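Bench notebook, two-arm cell (Grinton bench)
June, Wednesday

8:40. Powered up cold. Left arm homed first try. Right arm faulted on the wrist joint, cleared it, homed on the second try. Same thing as Monday's page, so it goes on the list as a real fault now and I'm going to stop clearing it and walking away.

Cycle counter says 3,055 since the last full service. Service sheet wants fingertips, cable ties and rail bolts looked at by 3,000, so we're a bit over. Doing all of it today.

Rail bolts. Checked both base plates with the small torque wrench. Left plate fine. Right plate had one bolt that took close to a quarter turn before the wrench clicked. Put paint marker across all the heads on both plates so we can see at a glance if anything moves. If you have to take a plate off, wipe the old marks before you put new ones on.

Cables. With power off I swung the right arm by hand through its whole range and watched the purple cable. It goes tight when the wrist is rolled all the way in and the shoulder is back. That would explain the wrist fault at homing, as homing goes through just about that pose. Cut two ties on the upper link, pulled more slack up toward the wrist and tied it again with the loop standing well clear of the housing. Ties snug but not crushing. You should be able to slide the cable with your thumb. Left arm has plenty of slack and I left it alone.

Homed the right arm 6 times after that. No fault on any of them. Not calling it fixed until it has been through a few cold starts.

Fingertips. The Sterkeck pads on the right gripper were polished smooth at the contact face. Swapped them for new ones from the drawer. Left ones still had some texture, so they stay. Gripper zero redone on the right only. Note for whoever does this next: close the gripper on nothing before you set zero, and blow the dust off the pads first. I forgot and had to do it over.

10:55. Hold test on the Starry Night box. Both arms come in, one grips each end, lift, hold, set down. Using that box because it's what the old numbers were taken with, so please don't swap it for something else or the numbers won't compare.

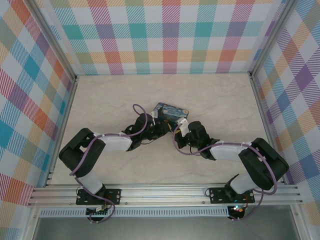

First set was with grip force at 70 percent on both sides, the value in the Oyelaran config file. The box came up with a tilt every time. Dropped the right side a little, no change in the tilt. Put it back. So it's not force.

Checked the arm-to-arm offset next. The right base had been sitting on that loose bolt for who knows how long and I had just pulled it down tight, so the offset in the file was measured with the plate in a slightly different place. Ran the touch-off routine, tip to tip at 3 heights. The right arm was reading low at all of them, worst at the top. Saved the new offset under today's name and kept the old file next to it.

Should have done the touch-off straight after the bolts. Adding a line to the service sheet: any rail bolt that moves means touch-off before anything else.

1:20. Hold test again with the new offset. Box comes up level to my eye. Put the little bubble level on top for a few lifts and it stayed between the lines. No slip on the new pads that I could see. Squeezing noise from the left gripper near full close, like a dry screw. It doesn't change with load. Cleaned the screw, put one drop of the light oil on it, ran it open and closed a while. Quieter but still there.

Also vacuumed the vent strip between the bases.

Open items:
Right wrist homing, watch at cold start every morning this week and write down the result even if it's good.
Left gripper screw noise. If it comes back, order a screw and nut set from Brakthorpe before we need it.
Fingertip pads, last pair on the right is now on the machine. Reorder.
Counter reset to zero at 1:50.
Old offset file can be deleted after next service, not before.

4:30. Let it run the hold test most of the afternoon while I wrote up the sheet. No stops. Powered down with both arms parked, e-stop in.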